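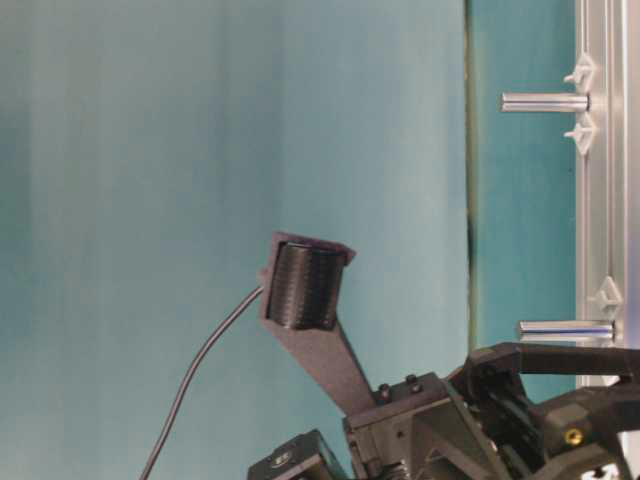 Fitting Parts to Slotted Aluminum Rail: Bench Procedure

Prepared for the Jestell teaching workshop by Ishbel MacLeish. Revised Sat 22 November.

This procedure applies to all students and staff assembling small mechanisms on slotted aluminum rail. It covers preparation of the rail, placement of the nuts, and mounting of plastic gears. It does not cover cutting, which is carried out in the Bellavard room only.

Before you begin

Clear the work surface and wipe it down. Collect the rail, the slot nuts, the screws, one shaft bracket per gear, and the matching hex key. Check both ends of the rail for burrs. A rail with a rough end must be returned to the rack marked for filing.

Placing the nuts

1. Lay the rail flat, with the face you intend to use upward.
2. Slide the nuts in from one end. Allow two nuts for each bracket.
3. Move each nut to its approximate position and leave at least 10 mm clear at the end of the rail.
4. Set the bracket over the nuts and start both screws by hand.
5. Square the bracket against the rail, then tighten the screws alternately.

Mounting the gear

Plastic gears must be inspected before they are fitted. Look for chipped or flattened teeth and for cracks at the bore. 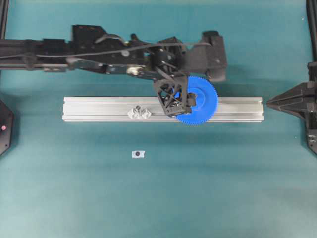 Gears should be carried to the rail and lowered into position without pressure on the teeth. Hold the part close to its hub, as with the blue gear over the rail, so that most of the toothed edge remains free. This is of particular importance with fine, closely spaced teeth. Align the bore with the shaft and press evenly on the hub until the gear is seated.

Turn the gear by hand through 4 full revolutions. If it binds, loosen the bracket, adjust it, and repeat the check. Gears of 80 teeth or more are to be signed out from Begoñe Sarmiento and returned to the labeled drawer at the close of the session.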